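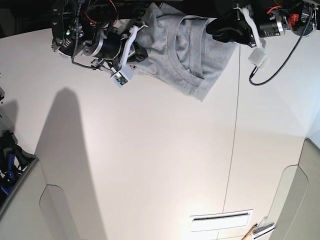
Cotton Knits: Shrinkage and Wash Settings

April, by the Okumville Textile Care Desk

Most shrinkage in cotton jersey is relaxation shrinkage. Knitting and finishing stretch the loops lengthwise, and the tension stays in the fabric until water and tumbling release it. A T-shirt then gets shorter and often a little wider. Later washes change it much less.

Heather yarns blend dyed and undyed fiber before spinning. Check the label for polyester content, as blends usually shrink less than all-cotton jersey.

To measure shrinkage, lay the garment flat and mark 2 points 200 mm apart along the length, using a laundry-safe pen. Wash cold, dry flat for 24 hours, and measure again. A loss of 12 mm is 6 percent. Repeat across the chest, well away from the side seams.

Members using the Staltach washers should select the low spin setting for knits. Fold jersey for storage, as hangers can distort the neckline and shoulders.

Last updated: April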